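When Bernadette Phelan began to teach handwriting to adults, she thought that only calligraphy people would come. "I bought very nice ink," she told me. "Nobody wanted it. They wanted to write a shopping list that their husband can read."

We met in Murnuvach in April, in the room above the stationery shop where she holds her class every Friday. There is place for 12 students, and the class is full until summer. I had prepared many questions about pens, but she did not want to speak of pens first. She wanted to speak of shoulders.

"People think that handwriting is in the fingers," she said. "Then they press, the thumb hurts, and they say they have bad hands. I ask them to put down the pencil and draw a big circle in the air. After this we make the circle smaller, and smaller again, until it is a letter o. This takes the whole first evening. Some are angry with me."

She grew up in Gaillard, where her school was strict about slope and loops. Her own writing, she admits, was considered ugly. A teacher once returned her essay unread. I asked if this was the reason for her profession, and she laughed and said it would be a good story, but no. She worked for many years in a hospital archive, and there she read other people's writing all day.

"You get respect for the person who closes the letter a," she said. "In a chart, an open a is a u. You sit with one word for ten minutes and you are cursing somebody who retired long ago."

The archive had 201 boxes of cards when she left it. She still remembers some of the hands in them, the way another person remembers voices. One nurse made her sevens with a small flag. One doctor lifted the pen after every letter, so his words looked like a row of stones.

Her method has few rules. The students copy 3 lines each day, always from a text they like. They write on ruled paper for the first 5 weeks, and she does not permit an eraser. I wanted to know why the eraser is so bad.

"Because you go back," she said. "You repair the r, and now the r is fine and the word is dead. Write the word again on the next line. Paper is cheap."

About the left-handed students she has a strong opinion. They were told to turn the wrist like a hook, and many of them still do it at sixty. She turns the paper, with the top corner to the right, and lets the wrist stay straight under the line. She says the change needs a month and feels terrible in the beginning.

I asked also about schools. In Cevov, where her sister lives, the children learn print letters and then go directly to the keyboard. I expected that she would complain of this. She did not, or only a little. She thinks children should type well, and she types well herself. What she regrets is that joined writing is treated like a decoration, when for her it is mostly a way to be less tired on the second page.
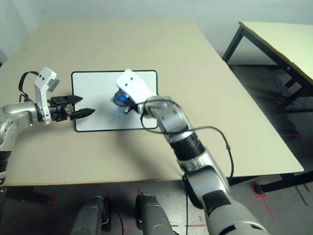
Jolene Ruawai sees it differently, and told me that she stopped joining her letters two years ago and has never written faster. For her the loops were the tiring part. She keeps her notebooks in plain capitals, and she finds that she can read them even after a long time. The class helped her anyway, she added, mainly with the spacing between words.

When I repeated this to Phelan, she was not offended. "Capitals are fine if the spaces are fine," she said. "Most bad writing is bad spaces. Look at any envelope."

She is now preparing a small workbook, which a printer in Plurkby will make for her. It will have wide lines, no pictures of quills, and a page at the end for the student's signature. That page comes last on purpose. Almost everybody asks to start with the signature, she said, and she always tells them to wait until they have met all the letters in it.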